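Home | Issues | Working papers | Authors | Contact

4. Results: order size and the closing auction

This section reports how the closing auction on the Clarnley exchange changed after the minimum order size was lowered in May. The data are described in Section 3. We remind the reader that only shares with a complete record on both sides of the change are kept, which leaves 300 listed companies.

4.1 Trading near the close

Before the change, an investor who wanted to take part in the auction had to send an order for at least 2,000 shares. For many small savers this was too much money, and their brokers sent the orders in the ordinary session instead. After the change the minimum was removed for all companies in the sample. We expected that small orders would move to the auction and that the gap between the last session price and the auction price would become smaller.

The first expectation is confirmed. The share of small orders in the auction grew for most companies, and the growth is strongest for those with a low daily turnover. The second expectation is confirmed only in part. The gap became smaller for the larger companies, but for the smaller ones we do not find a clear change. It is possible that our period is too short for them, as there are days on which they do not trade at all.

We also looked at the time at which orders arrive. The exchange accepts auction orders during the last 30 minutes of the day. Under the old rule most of them came very near to the end of this window. Under the new rule they are spread more evenly, and the indicative price is therefore less nervous in the final moments.

4.2 Comparison with Trirkport

A difficulty of our method is that the whole market was calm in the weeks after the change. A smaller gap could come from this calm and have no connection with the rule. For this reason we repeat the test with the Trirkport exchange, where the auction rules stayed the same. The companies are matched by turnover and by sector, in the way proposed in the Agarwal working paper.

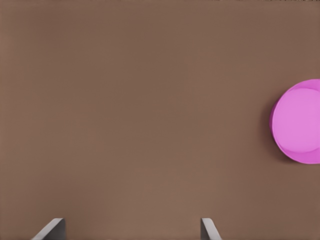 Figure 2

The gap on Trirkport also fell in the same weeks, but less than on Clarnley. When we subtract one from the other, the effect of the rule remains for the large companies and is weaker than in the simple comparison. We consider this second estimate the more reliable one. It does not depend much on the choice of matching sector, with the exception of banks, where there are few suitable pairs.

We cannot say from these data who gains from the change. The Menwood brokers' survey suggests that small savers now pay less for trading at the close, but it asks for opinions and does not record costs. Account-level data would be needed, and the exchange does not at present give them to outside researchers. In Section 5 we examine whether the results hold when the days of index revision are left out.

Comments

marketreader: Did you test the energy companies separately? Their turnover is far above the others.

Reply from the author: Yes, in an earlier draft. The sign is the same but the estimate is not precise, so we did not keep the table.

tl_notes: Section 3 says the first week after the change is dropped, but 4.1 does not mention it. Is it dropped here too?

Related papers

Opening auctions and overnight news
Broker fees on small exchanges
Do index revisions move closing prices?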